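New bike from Bredari, maybe

18 August 2021

Quick one tonight, I'm meant to be packing. Bredari have finally admitted there's a new middleweight coming. Well, sort of admitted. Two lines on their site and a date for the launch, nothing else. No engine size, no price, not even a name. Desmond Schumacher rang me before I'd even seen it, shouting down the phone like he'd won something.

So, what do we think we know. Twin, almost certainly. The old single was a lovely thing but it was never going to get through the new emissions rules without turning into a hairdryer. Desmond reckons they'll buy in the Clollier motor, same as Bakalis did, and I can't see how they'd afford anything else. Not a bad engine that. Bit flat low down, pulls nicely once it's awake. I had 2 days on the Bakalis in April and only wanted to throw it in a hedge once, and that was the seat.

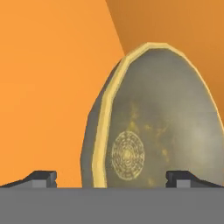

The badge is the bit I keep coming back to. Every Bredari I've owned has had a flat sticker on the tank that peels at one corner by the second winter, and on a bike at that money it's a disgrace. Give us a proper one. Big oval medallion, raised pale-gold rim, a good thick grey edge on it so it looks like it'd hurt if you dropped it on your foot. Taller than it is wide would do me fine, all the others go wide. Bundden manage a decent metal badge on their cheapest commuter so don't tell me it's the cost.

Anyway. Suspension. This is where I start to worry. The last one had forks like wet bread and you had to spend real money before it would go round a corner without writing you a letter first. Bit-na Kong put the better springs in hers and it was a diferent bike, she let me have it for an afternoon and I didn't want to give it back. If they can do that at the factory, and charge a bit more for it, I'd pay. I think most of us would.

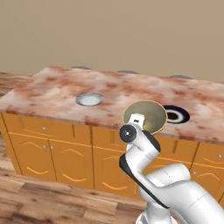

Weight too. Everybody's middleweights have got fat. The Bundden is a lump, you feel it every time you push it out of the garage backwards, and mine slopes the wrong way. Keep it light, keep the bars wide, leave the silly riding modes off. I've got 4 on the current bike and use one. Desmond uses rain mode in the sun becuase he says it's smoother. No helping some people.

Price, who knows. Desmond's put a tenner on it being dearer than the Bakalis. I've taken the bet but I'm not confident, they've put everything else up this year, even the oil filters. Bit-na says wait for the second year when they've fixed the recalls, and she's usually right, annoyingly.

I'll be at the launch if the van gets me there. New alternator went in last week and the light's still coming on - different light though, so that's progress. Three of us going, room for one more if you don't mind sitting next to the toolbox. Drop me a comment.

Oh and the blue helmet is sold, please stop emailing.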